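Nemthorpe Community Board > Home and Garden > Static off fleece tablecloths

mossy_kettle
21st March
Every time I clear the table I get a shock off the tap. Fleece cloth, nylon carpet, slippers. Have tried dryer balls from Clerkik – useless, and the dog has had one. 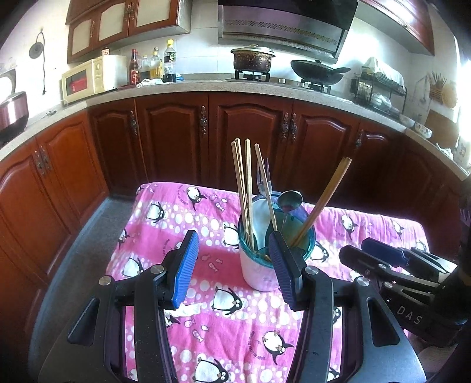 gritbin2
Bin the slippers. Fleece is innocent until you shuffle.

Tamuno_Tim
Disagree. Fleece is plastic bottles with ambitions. Get cotton.

mossy_kettle
Cotton shows gravy. The penguins forgive everything, so they're staying.
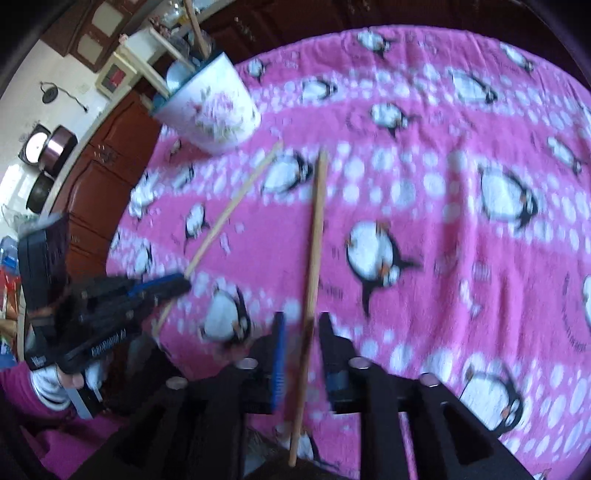
I'll try a bowl of water on the radiator first, then half a cap of softener in the wash. If that fails it's bare feet until November.

gritbin2
Softener ruins fleece. It goes flat and sad.

Tamuno_Tim
So do I. Still say cotton.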